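Farden 200 Label Maker Review

I bought the Farden 200 in February to replace an older Clasteck that had started skipping letters. Since then I have printed 2,946 labels with it, according to the counter in the settings menu. Most went on storage bins, file folders, cables and shelf edges.

Setup took a few minutes. The tape cartridge drops in from the back and the door closes with a firm click. It runs on six AA batteries or a wall adapter, and the adapter is sold separately. I think it should be in the box at this price.

The keyboard is laid out like a computer keyboard, with small rubber keys. Typing is slow at first. The space bar is too short and I still hit the symbol key by mistake. The screen shows one line of text at a time, so two-line labels have to be checked with the preview button.

Print quality is good. Small text stays sharp, and the black on white tape is easy to read from across a room. The cutter is manual. It needs a full squeeze, and a half squeeze leaves a ragged corner.

The standard tape sticks well to plastic, metal and painted wood. It did not hold on cardboard in my garage, where the ends began to lift after a month. The Nirkdale tape fits the same slot and costs less, but the backing paper is not split down the middle and peeling it is a chore. I went back to the Farden tape.

Waste is my main complaint. The machine feeds out a blank strip before every label. You can set a narrow margin — it's under Layout, then Feed — but the setting goes back to normal when the power is turned off. Printing several labels in one run helps.

Memory holds 100 saved labels, which is plenty for me. Battery life has been fine. I am on my third set.

I also tried the Ondieki for a week. It prints from a phone and has more fonts, but it would not print at all without the app open. For quick jobs I prefer a keyboard.

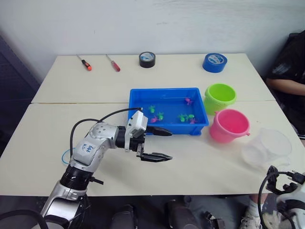
The Farden is also the easier of the two to hand to someone else. They can type a word and press print without setting up an account. I would buy it again, with the adapter.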